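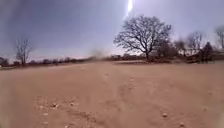

Visiting the Skudmont sand track: your questions

Hi, I'm Margit Antal, and I answer the mail for the track. These are the ones I get most, so have a look here before you write (but do write, I like the mail!).

Do I need a special vehicle?
No. I drive out in a plain old hatchback with 15 years on it. Go easy, keep rolling over the soft patches, and don't stop to admire anything until you're on firm dirt.

How long is it?
The loop we use is 8 miles. Kristóf walks it with his dog in an afternoon, and I take a good deal longer with all my snack stops.

Is there any shade?
A little. Most of the bigger trees are bare in the dry months, so bring a hat and more water than you think you'll want.

How do I keep from getting lost out there? 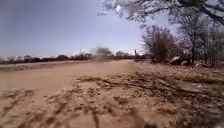 People worry about this more than they need to, but it's a fair question, because one stretch of sand looks a lot like the next and phone signal comes and goes. Pick something on the skyline before you set off and check it every so often. I like the thin upright thing sticking up over the treeline – pole or tower, I've never walked over to find out – and it's a lot easier to keep track of than one bush among many. If you still get muddled, turn around and follow your own tracks back.

What about the dust?
There's plenty! Keep the windows up behind another car and hang well back. Contact lens wearers, bring your glasses.

Can I camp?
Not on the track itself. Abbas Shirazi has 31 pitches at Penry, and October fills up fast, so ask him early.

Are dogs okay?
Yes, on a leash please. Check their paws for thorns when you get back to the car.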